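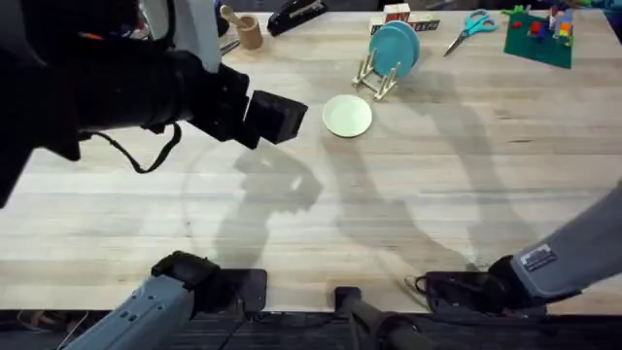
Mukura dish rack set: contents

Plates and a peg rack on a bare wooden table. The rack is light wood with a flat base, and the plates stand upright in its slots. In the picture two teal plates are in the rack and a pale mint one lies flat beside it.

Files

The set holds 2775 pictures in 50 folders, one folder per table layout. Of these, 1179 have plate outlines drawn by hand. The list of layouts is in layouts.txt.

Labels

plate, rack, box, other. Where one plate partly hides another, each gets its own outline.

Known gaps

Folders 15 and 16 share a layout. Bowls and cups are not covered.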